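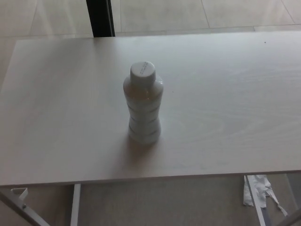 How do I get a ring mark off a laminate tabletop without dulling the finish?

Start with lukewarm water and one drop of dish soap on a soft cloth, wipe with the grain, and dry the spot right away. If a mark is still there after two rounds, use a paste of baking soda and water, leave it for a few minutes, and wipe it off without pressing.

Rurnudon Home Support
Ticket subject: Sticky ring on Illari table, comes back after cleaning
Opened by: Iwona Pietrzak
Handled by: Tzu-hsuan Huang
Opened: 8 Nov 2018
Product: Illari table, pale wood-grain laminate
Status: Closed

Customer message
I've had the Illari table since the start of the month. We keep drinks on it, mostly small bottles of yogurt drink and juice. There is a ring that feels sticky and looks a little gray when the light comes in low. I wipe it with a damp sponge and it seems to go, then the next morning I can feel it again. I also tried the Flustness spray we use on the stove and the spot looked cloudy afterward. Is the top damaged, and is this covered?

Reply 1 - T. Huang
Thank you for writing in. Please stop using the Flustness spray on the table for now. We don't recommend degreasers on this finish because they can leave a film. Could you tell me three things:
Does the ring catch on a fingernail?
Is the cloudy part the same size as the ring, or larger?
Has anything hot been set down on that spot?

Customer reply
It doesn't catch. The cloudy part is larger, it goes as far as I sprayed. Nothing hot, we use a trivet for pans and they mostly stay in the kitchen anyway.

Reply 2 - T. Huang
That sounds like residue on top of the laminate and not damage to it. Milk and sugar drinks dry into a thin layer, and a damp sponge softens the layer and spreads it. Please try this:
Wet a soft cotton cloth with lukewarm water, around 68 degrees, and wring it out well.
Add one drop of plain dish soap.
Wipe along the grain, past the edge of the cloudy area.
Go over it again with a second cloth and clean water only.
Dry with a towel.
Leave the spot bare overnight and check it in the morning.
No scouring pads or melamine sponges, please. They will take the matte look off.

Customer reply
Did it last night. The cloudy part is gone. The ring is much fainter but I can still find it with my finger.

Reply 3 - T. Huang
Good. For what's left, mix baking soda with enough water to make a soft paste, put a thin layer on the ring, and wait 9 minutes. Lift it off with a damp cloth, then rinse and dry as before. Try it first on the underside of the table if you can reach a finished part.
It is also worth checking the bottles. If a little runs down the side when you pour, it collects under the base, and that would explain a ring that keeps coming back. Wipe the bottom of the bottle before you set it down, or use a coaster.

Customer reply
The paste worked, I can't feel anything now. And the juice bottle was sticky underneath - I had only been cleaning the table. I put a Hung cork coaster there. You can close this.

Internal note
Residue only, no claim opened. Sent the customer the care sheet for pale finishes. Degreaser warning is on page 2 of the sheet and is easy to miss, asked for it to be moved to the front at the next printing.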